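# Service charge vs. tip line at Clegg 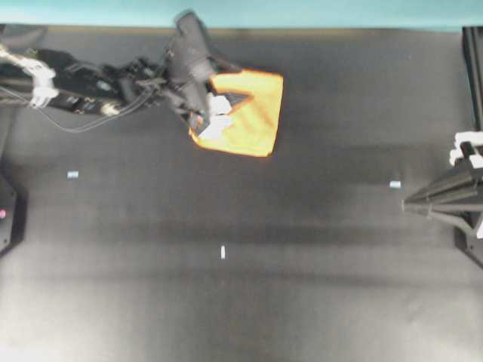

*3 min read · 6 replies*

**uzma_tarar**

Posting the numbers from our dinner at Clegg because the check is laid out badly and I think people are tipping twice without meaning to.

Two people, six-course menu, no pairing. The check lists the food subtotal, then a line reading "hospitality," then tax, then a blank line marked "additional." The hospitality line is a service charge. It is computed on the pre-tax subtotal. The blank line is a tip on top of it. The card slip doesn't repeat the hospitality line, so if you only look at the slip you will assume nothing has been added.

The menu mentions the charge in small type under the dessert list. The booking page does not mention it.

Food was good. The trout course is the reason to go. The bread is still a supplement.

---

**pundside_regular**

Same layout at Pundside, same wording. I asked and was told the charge is split between the kitchen and the floor. "Additional" goes to the server only. That answer came from one server on one night, so weigh it accordingly.

---

**D_Yeoman**

I disagree that it's badly laid out. The charge is itemized on the check. The check is the document you are supposed to read. A card slip is a payment record and has never listed line items anywhere I've eaten.

Also, a blank line is not a request. Leave it blank.

---

**uzma_tarar**

> A card slip is a payment record

Agreed, but at Clegg the two arrive folded together with the slip on top, and the check is printed on both sides. The hospitality line is on the back. I had to turn it over to find it.

---

**saltcellar**

Worth separating two questions:

1. Is the charge disclosed? Yes, on the menu and the check.
2. Is it disclosed before you commit? No, if you prepaid a deposit through the booking page.

The second one matters more to me. Viscombe puts the charge in the confirmation email, and the deposit comes off the total after the charge is applied. At Clegg I believe the deposit comes off first, which would make the charge slightly smaller. Can anyone confirm from a receipt?

---

**D_Yeoman**

Checked mine from November. Deposit came off last, after tax. The charge was on the full food subtotal, wine included. So no savings there.

For the record, I tipped nothing extra and service was the same on my next visit.

---

**zonis_fan_2000**

You're all paying too much. Zonis has no service charge and no deposit, and dinner for two is less than the supplements at Clegg. The lamb is better too.

---

**saltcellar**

Zonis is counter service with a shared cooler for drinks. It's a fine place, but the comparison doesn't tell us much about how Clegg writes up a check. I'd also dispute the lamb. It was dry both times I ordered it.

Thanks for checking the receipt, Derek. That settles the deposit order, at least as of your visit.

---

**uzma_tarar**

One update. I emailed Clegg. The reply says the hospitality charge replaces the tip and that the "additional" line is optional. They did not say how the charge is divided. I asked whether the booking page would be changed to mention it and got no answer on that point.

I still think the line should be on the front of the check. If anyone eats there next month, please post whether it has moved, and whether bread is still extra.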